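Flundex (software)

Flundex is a software package for turning handheld gripper demonstrations into motions that a robot arm can carry out.
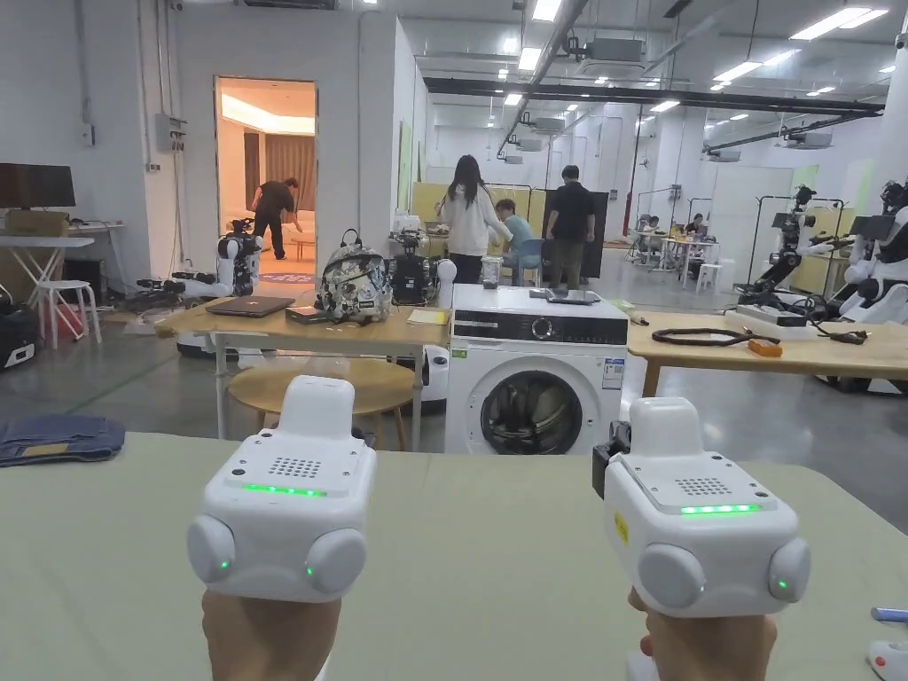

Chih-ming Yu has argued that the name covers too much, and that what people usually mean by Flundex is the alignment tool alone, with everything else being "plumbing that grew up around it." The maintainers have never quite settled the matter, and this article follows the wider use, taking in the recorder, the aligner, the planner and the small viewer that ships with them.

Background

The oldest part of the code goes back to 2011, when it was a modest path-smoothing library kept by a group in Dondbridge and used mostly for moving boxes from one belt to another. It did one job, and did it nicely enough that people kept borrowing it for other things. The handheld side came a good deal later, when the library was joined to a recorder called Sindo, and the two have been released together ever since (although the manual, rather charmingly, still has a separate chapter for each and repeats itself in several places).

How it works

A person holds a gripper device in each hand and goes through an everyday task, such as folding a pair of jeans or putting a pen away. Sindo stores the position of each hand over time, along with how far each gripper is open and whatever the cameras saw. The streams rarely start at the same moment, so the aligner shifts them until they share one clock. This is the step that new users find most puzzling, and the one that most of the manual is devoted to.

Once the streams agree, the planner takes over. It checks whether the arms could really reach each point in turn, and whether the joints would have to swing around too quickly between one point and the next. A human wrist is a wonderfully flexible thing, and a path that feels perfectly easy by hand may ask an arm to fold back on itself. Where that happens the planner looks for a nearby path, and if it can't find one it marks the stretch in orange in the viewer and leaves the decision to the user.

The planner handles 2 arms at once and treats them as a single problem, so that one doesn't wander into the space the other needs. Planning for a single arm is still supported, through an older command that prints a friendly warning each time it is run.

File format

Recordings are kept in a plain folder layout called Chu, with one folder for each demonstration. A header file lists the streams, their rates and the version of the recorder. Older recordings with no rate listed can still be opened, but the aligner will ask for the missing value before it goes any further.

Current version

Version 12 was released on 10/20/25. It brought a faster reach check and a tidier viewer, and it finally allowed notes to be attached to part of a recording, something users had been requesting for a very long while. A smaller update followed in January, mending a fault that swapped the left and right hands when a recording was trimmed.

See also: Motion planning; Learning from demonstration; Time synchronization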